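Search products, parts and guides
Search
Menu

Mondwood Bench Arm by Stundeo

Last updated: June

If you've landed on this page, there's a fair chance you have a pile of parcels to get out the door, or a kitchen bench that never seems to stay clear, and you've been wondering whether one of these small robot arms could take some of it off your hands. We get that question more than any other, usually by phone and usually from someone who has just watched a very impressive video. So we've written this page a bit differently from the usual list of features. You'll find the specifications further down, but first we'd like to tell you what the Mondwood does well, what it does slowly, and what we'd still ask you to do yourself.

The short version is that a machine can do a surprising amount of a chore and still not finish it. Anyone who has asked a seven-year-old to set the table will know the feeling.

What the Mondwood is

The Mondwood is a single arm for a desk or workbench, sold with a two-finger gripper, a camera that mounts on the arm, a power supply, a clamp and the Stundeo control software. You bring the computer. You teach it a job by guiding it through the motions a good many times, and the software learns from those runs and then has a go on its own. It's meant for small workshops, school and college labs, makers, and the sort of home business that has taken over the spare room.

It isn't a factory robot and we'd be sorry if anyone bought it expecting one. It carries light things at a gentle pace, and it likes to have its work laid out within reach.

Can it pack a box?

Packing is the job most people have in mind, so it's the one we've spent the most time on. Our standard trial is the sort of order a small toy shop might send: a soft toy, an open carton, a roll of tape. We ran that trial 2406 times over the summer and autumn, with the arm working from its own training and a person standing by to reset the bench. The toy ended up in the carton on 2105 of those runs. We were very pleased with that figure, and we'd encourage you to read it carefully all the same, for two reasons.

The first is that we counted a run as good if the toy was fully inside the carton, whichever way up it had landed. Plenty of those toys went in on their heads. A customer opening the parcel may not mind, but you might.

The second is that the trial stops there. It doesn't include closing the flaps, and it certainly doesn't include taping.

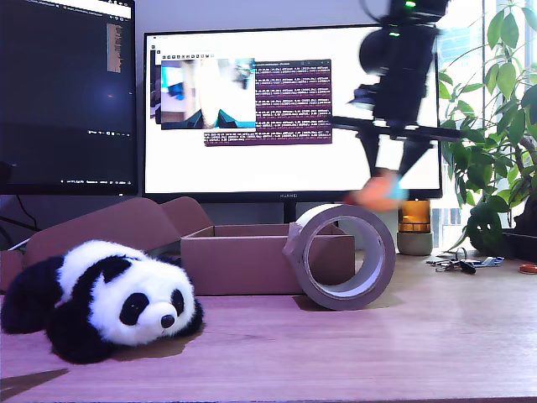 Tape is the great humbler, and we say that with some affection after a long winter of it. Picking up a roll is well within reach, provided it's standing where the gripper can come down on either side. Finding the loose end, pulling it out straight, pressing it along a seam and tearing it off cleanly is another matter. You need one hand to hold the box and one to hold the tape, and the Mondwood has only the one. We tried 396 taping runs with a weighted jig doing the job of the second hand, and 11 produced a seal we would have been happy to post. We've kept one of those cartons on the shelf by the door.

If you need sealed parcels, our honest advice is to let the arm load and do the tape yourself. It takes a person a few seconds, and you'll want to check the contents anyway.

What about chores around the house?

People ask about this shyly, as though it were a bit indulgent, but we think it's a perfectly sensible question and we'd all like the answer to be yes. Here is where we've got to.

Tidying a desk or a bench. Pretty good. Pens into a mug, blocks into a tub, soft toys into a basket. The arm is happiest with things that are bigger than a golf ball and don't roll away when nudged. Keys are awkward, as the rings flop about and the bunch never looks the same twice.

Folding laundry. Tea towels and face washers, yes, if you lay them flat first, and by the time you've laid them flat you could have folded them. Shirts are beyond it. Fitted sheets are beyond most of us.

Dishes. Please don't. The Mondwood is not sealed against water, and wet crockery is heavy and slippery. Damage from water isn't covered by the warranty.

Sorting the recycling. We have a customer in a share house who has theirs moving clean cans and bottles from one tub to another, and they tell us it's right about most of them. It's a lovely thing to watch with a cuppa. It is slower than doing it on the way past.

Making the bed, vacuuming the stairs, finding the other sock. Not with this arm, and not with anything else in our catalogue.

Where it earns its place is in work that is dull, light and much the same each time. A small candle maker loading jars into a tray, a craft supplier portioning out buttons, a lab moving sample tubes from one rack to the next. If you could explain the job to a helpful neighbour in a sentence or two, and they could do it with one hand while sitting down, it's worth trying.

Setting it up

Allow yourself an afternoon, and a clear one if you can manage it. Clamp the arm to something solid - a wobbly trestle will show up in every movement. Put the camera on, plug everything in, and let the software run through its checks before you ask it to pick up anything at all.

Lighting matters more than people expect. An arm trained on a bright morning can be quite lost by late afternoon, when the shadows have moved across the bench and the colours have all gone a bit golden. If your desk is beside a window, record some of your training at different times of day, or draw the blind and use a lamp. We'd also suggest a spot of marking tape on the bench to show where the carton goes. It looks a bit fussy, but it will save you hours.

Then teach it. Guide the arm through the job slowly and cheerfully, and make a few small mistakes and corrections on purpose so it learns how to recover. Most of our customers get something useful from a weekend of this. Some get there sooner, and a few ring us on the Monday-morning feeling of the thing, and we're always glad to talk it through.

Safety, briefly

The arm is light and stops when it meets firm resistance, but it's still a moving machine. Keep hair, lanyards and small fingers away while it's running, keep the stop button where you can reach it without leaning over the bench, and switch it off at the wall when you leave the room. Young children and pets should be kept well clear.

What's in the box

One Mondwood arm with gripper
Arm camera and mounting bracket
Bench clamp and two spare clamp pads
Power supply with Australian plug
Stop button on a long lead
One set of spare fingertip pads
Printed setup guide
Licence for the Stundeo control software, with updates included

Extras and add-ons

The Skikbridge is our overhead rail, which lets the arm slide from one end of the bench to the other. It's a good choice if you'd like the unpacked goods at one end and the finished cartons at the other. Fitting it takes two people and a spirit level.

The Ratanaporn finger set swaps the standard tips for longer, softer ones. We recommend it for fabric, plush and anything with a delicate finish. They do wear faster, so you may like to order a spare pair at the same time.

Two Mondwoods can be run side by side from one computer, and yes, we are working on the tape problem with a pair of them. We'll put the results on this page when they're fit to be seen, good or bad.

Before you order

Tell us about the job. Send a short note with what you'd like picked up, how much it weighs, where it has to go and how many times a day. A phone snap of your bench is a great help, mess and all. If we don't think the Mondwood will suit, we'll tell you so, and we do send a fair few people away with a cheaper suggestion such as a tape dispenser and a better chair.

Arms are assembled to order and come with a two-year warranty on parts. If yours isn't earning its keep after a month, pack it up in its original carton and we'll organise the return. You'll have to do the taping.

Contact Stundeo | Warranty and returns | Copyright Stundeo. All rights reserved. | Back to top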